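Pricing the hands, again

June 2026

I've read the Bullero quote three times now and I still don't like it. $2261 for a pair of hands, and then, on page 14, another $1374 a year for what they call "care." Care of what? Page 14 doesn't say. The arms, the stand and the cables are separate lines, and the cables cost more than my first bike.

My budget for the Nonstead shop assumed we'd buy once and be done. Dogbe quoted lower but wants payment up front, and I've been burned by that before.

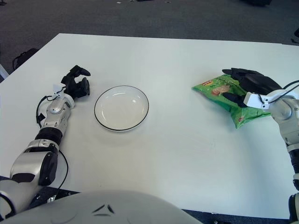

One plate, one bag of snacks, two hands. Start small.

What I want to know before signing is how many times a hand can close on a crinkly bag before something in a finger needs replacing. The Bullero rep sent me a brochure. I asked again in May and got the same brochure.

Then there's wiring. I'd put money aside for spares on every cable that runs outside the arm, and neither quote includes a single one. 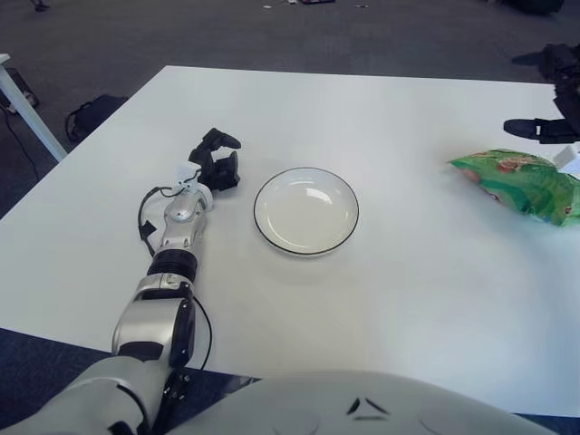
Black cable looping out at the wrist. Add it to the spares list.

So Givivwood gets a rental request from me this week, 2 months, no care plan. If they try to sell me one I'm keeping the money.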